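The Long Life of the Gray Box
How a plain cardboard bin from Nernbridge outlasted the people who tried to replace it 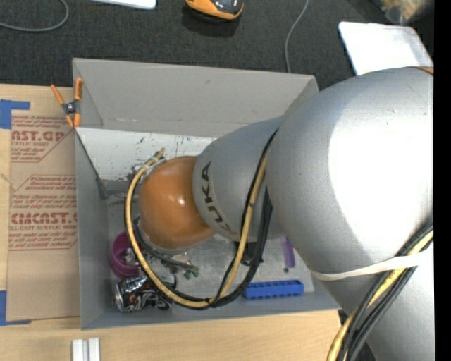 Ruth Cheetham started at the Gamage box works in Nernbridge at 19, stitching file boxes for county offices. She is 66 now and still goes in three mornings a week, mostly to look after the old creasing machine that younger staff find hard to set. The company has made plenty of things over the years, including hat boxes, shoe cartons and a short line of board suitcases, but most of its income has come from one kind of product, the gray open bin. An open gray bin on a light wooden tabletop is a common enough sight that few people would wonder where bins like it come from. Many of them once came from towns such as Nernbridge, and a few still do.

Gamage employs 31 people. At its peak it had 430, and it ran its own bus. The brick building by the canal is much too large for the present business, so the top two floors are shut and the heating is off up there from November on. Board arrives on pallets at the south door, gets cut and creased on the ground floor, and leaves from the north door folded flat.

The gray comes from the stock. Most of the firm's board is made from mixed waste paper, old ink included, and it turns out gray if it is left alone. White liners cost more. For years customers asked for the cheapest thing available, and what they got was gray. Later some of them began asking for gray by name. Libraries wanted it to match the boxes they had, and a museum supply house called Pavell put it in a catalog and charged twice as much.

Roy Wragg handled the Pavell account for most of his working life. He remembers the first order as a nuisance. "They wanted board with no acid in it, and we had never been asked that," he said. "We had to buy in new stock and clean down the whole line before we ran it." The acid-free bins now make up a third of sales. They look nearly the same as the ordinary ones, and the packers keep them on separate shelves with colored tape on the uprights.

Plastic was the first real threat. By the time Wragg became sales manager, molded tubs had taken the butcher shops, the laundries and nearly all the hardware stores. Tubs could be hosed out, and they stacked. Gamage tried a waxed board bin in reply, sold under the name Sostar, and it did badly. The wax cracked at the corners in cold weather and came off on people's sleeves. A few hundred are left in the closed part of the building, and Cheetham keeps her gardening gloves in one at home.

What saved the plain bin was mostly freight. It ships flat, and a pallet of flat bins holds many times what a pallet of rigid tubs can. A small mail-order business with one back room could keep a year's supply behind the door. When orders of that kind started coming in, Gamage had only 14 people on the floor and had been talking to a buyer for the building.

The best seller today is the No. 2202, a shallow bin with double-thickness ends. Its pattern was drawn by a foreman whose name was never written down — Cheetham thinks it was one of two brothers, and she has asked both families without getting an answer. The original cutting die is still on a rack near the office. It is steel rule set in wood, and it has been re-ruled so often that only the wood is old.

Making one by hand takes Cheetham less than a minute. She scores the board, turns up the long sides, tucks the ends and puts in the stitches, which are short lengths of flat wire. The machine does the same work faster, though it has trouble with damp board. On wet days she presses a sheet between her thumb and finger before she lets anyone run a batch, and some batches go back to the drying room until the afternoon.

Wragg retired in the spring and has been sorting the order books, which fill a cupboard beside the stairs. He has read as far as the years when the firm supplied seed merchants. The entries list size, quantity and town, and now and then a complaint about mice.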